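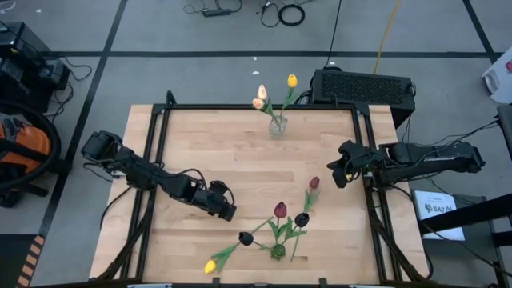

Huile ou vernis ? Je pose la question parce que ma table en bois massif lamellé doit être refaite, que j'ai lu trois guides et que j'en suis sorti avec quatre avis. Le bois est clair, en lames collées, avec quelques bandes un peu plus foncées qui traversent le milieu du plateau, et j'aimerais qu'elles ne virent pas au caramel à la première couche. On m'a vendu chez Szulc un bidon d'huile dure Clilard en jurant que ça protégeait de tout. Le premier verre posé un lundi soir a laissé un rond parfaitement lisible le mardi matin. Faut-il poncer et vernir, ou remettre de l'huile jusqu'à ce que l'un de nous deux se lasse ?

Posté par copeau_triste, en mars, à 18 h 19
Forum Zostano, rubrique Bois et finitions

Zostano utilise des cookies pour mesurer son audience. En poursuivant votre visite, vous acceptez leur dépôt. Accepter | Paramétrer

varlope38

Le rond ne vient pas forcément du produit. Neuf fois sur dix, la couche était trop épaisse et pas essuyée. Une huile dure se met en film maigre : on étale, on attend le temps marqué sur le bidon, on retire tout ce qui reste en surface. Si le chiffon colle, vous avez été généreux, et le bois ne vous en saura aucun gré.

Pour rattraper, grain 120 puis 180 dans le sens du fil, dépoussiérage sérieux, deux couches. J'essuie avec des chiffons Brustex qui ne peluchent pas. Les vieux tee-shirts vont très bien aussi, à condition de ne pas être attaché au motif. Laissez ensuite la table tranquille 6 jours avant d'y poser quoi que ce soit de lourd. Les vases sont les pires : l'eau descend le long du verre, se glisse sous le pied, et vous la découvrez au ménage suivant, c'est-à-dire au printemps.

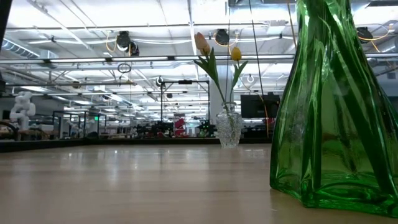
Tulipes artificielles dans un petit vase en verre taillé, à côté d'un grand vase vert.

Les chiffons imbibés, on les étale dehors à plat ou on les noie dans un seau. En boule dans la poubelle, ils peuvent prendre feu tout seuls. Le reste de mon message est facultatif, pas cette phrase.

ponceuse_du_dimanche

Vernis. Fin du débat. J'ai verni la mienne il y a 18 ans et elle n'a rien. Bon, on ne s'en sert pas. 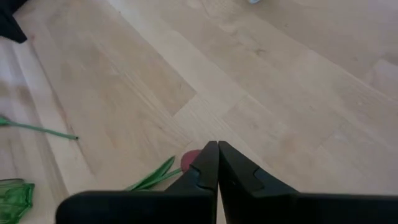 Peut-on vernir directement par-dessus l'huile ?

Il faut d'abord poncer jusqu'au bois nu et dégraisser, sinon le vernis accroche mal et finit par s'écailler.

mi_figue_mi_chene

Les deux ont raison, surtout varlope38. Un vernis tient mieux l'eau mais se répare mal : à la première rayure profonde, on reprend tout le plateau. L'huile marque plus vite et se retouche localement en un quart d'heure. Pour la couleur, essayez d'abord sous la table, là où seuls les enfants et les notaires vont voir. Il existe des huiles légèrement pigmentées en blanc qui limitent le jaunissement. Elles ne l'empêchent pas.

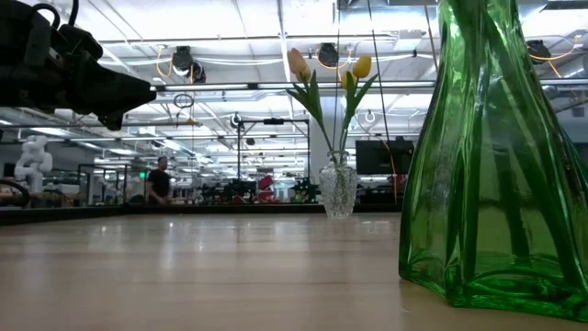

Mise à jour de copeau_triste

J'ai tout poncé, voisins compris. Deux couches maigres, essuyées comme demandé, et le rond est parti. Le vernis attendra une autre table ou un autre propriétaire. Il me reste les trois quarts du bidon Clilard, à céder contre un bon masque à poussière.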